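Narkstead robot club, week nine

April 17, 2023

I joined in February expecting to be converted. Sheila Staniforth, who runs it, told me two arms would be passing parts to each other by Easter. Easter has gone.

What we have is a bench, a green ring and a lot of waiting.

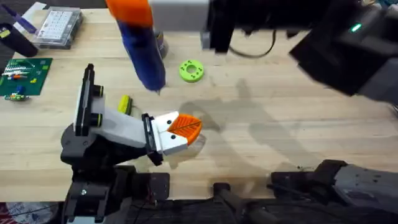
The Wevetti round wants 30 clean handovers in a row. Our best run is four. Sheila blames the grip settings and the students blame Sheila. I blame whoever decided that 300 practice goes would teach anything to anyone. We did all 300, and I couldn't tell the last from the first.

Still, the kids turn up. They argue about finger pads for an hour and go home happy, and I can't say that of my own school clubs.

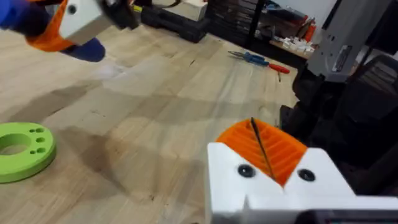 What it costs

Subs are £32 a term. I've paid for the summer, against my better judgement.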